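Category: Business > Robotics & Automation

Hamudley Publishes Results of Household and Stockroom Chore Trial

Machines completed most single-item tasks; mixed loads and lidded goods remain difficult

0 comments | 3 shares

Hamudley, a developer of control software for robot arms, today released the results of a trial that measured how well current machines handle ordinary chores in homes and small shops. The trial ended in June. Of 980 attempts logged, 653 were completed without a person stepping in.

The work was carried out with Pullari, a housewares retailer, and Drerer, which supplies grippers and wrist-mounted cameras. Chores were drawn from a list that Pullari's stockroom staff and a group of private households wrote separately. Both lists included unloading baskets, setting goods on shelves, folding towels, wiping counters and sorting cutlery.

An attempt was scored as complete only if the item reached its target position, upright where applicable, and the arm returned to its start position. Partial results received no credit. Chips, scratches and dropped items were scored as failures regardless of where the item ended up.

"The completion figure should be read with the task list beside it," said Junhao Peng, who led the trial for Hamudley. "A single towel on a clear surface is a different problem from three jars that touch each other. We report both, and we have not weighted either."

Results differed by chore. Moving one rigid item from an open surface was the most reliable task. Folding was the slowest. Wiping was completed often but left streaks that the scoring rules did not cover, and the rules will be revised before the next round.

The Cheng basket test, named for the street where Pullari's first store opened, accounted for 300 of the attempts. In this test the arm must deal with glazed goods held in an ordinary plastic basket. Glossy surfaces return highlights that can confuse depth estimates, and perforated walls let light through in patterns that change as the camera moves. Items resting against one another leave little room for fingers.

Haoran Wei, who wrote the grasp planner, said lids were the main source of failed attempts in the basket test. "A ring on a lid looks like a handle to the planner," Wei said. "If the lid is loose, lifting by the ring brings up the lid and leaves the jar. The planner now prefers the body of the jar, but the body is smooth and often has a neighbor pressed against it."

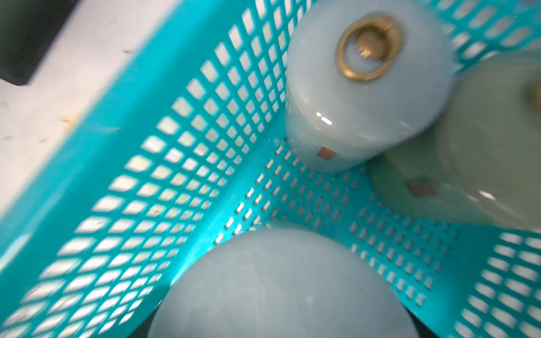 Pale-glazed ceramics in a turquoise plastic basket, seen from the wrist camera. The ring handle on the blue canister's lid is gold-colored.

Pullari does not plan to change staffing as a result of the trial. Shiyu Qin, operations manager at Pullari, said the company sees a possible use for the machines in overnight shelf work, limited to boxed goods. "Boxed goods are where the numbers support it," Qin said. "Loose ceramics will stay with our staff for now."

Household use was assessed separately. Participating homes were asked whether they would leave the arm to work unattended, and most declined. The reasons given most often were speed, noise and the need to clear the area first - a chore in its own right, which the trial did not time.

Hamudley will run a second round with a revised gripper from Drerer. The new fingers have a softer pad and a narrower tip. Drerer expects them to help where items sit close together but has not yet tested them on wet dishes. Task definitions, scoring rules and failure notes from the first round are available on request to retailers and research groups.

About Hamudley
Hamudley develops planning and control software for robot arms used in light handling work. The company does not manufacture arms.

Media contact: Mingxuan Tang, Hamudley Press Office

Tags: robotics, home automation, retail operations, product testing

Get the day's business releases in your inbox. By signing up you agree to our terms and privacy policy.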